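04/12/2020

**Podgate sign Nordin on loan**

Podgate have added midfielder Joar Nordin on loan from Harine through the end of August. Nordin, who wears No. 36, played 41 league matches for Harine and scored twice, both from free kicks.

Coach Carolina Moreira said he will compete with Tanko Obi for the holding role. Obi is nursing a sore hamstring and sat out the draw with Dekar.

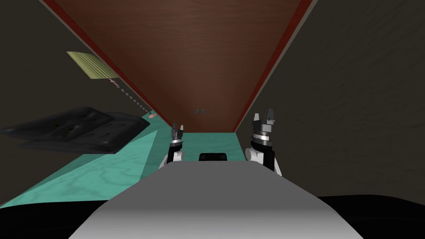
Goalkeeper Maxence Caron has also agreed to a new contract. Tickets for the Gaillard match are on sale, with 800 set aside for visiting fans.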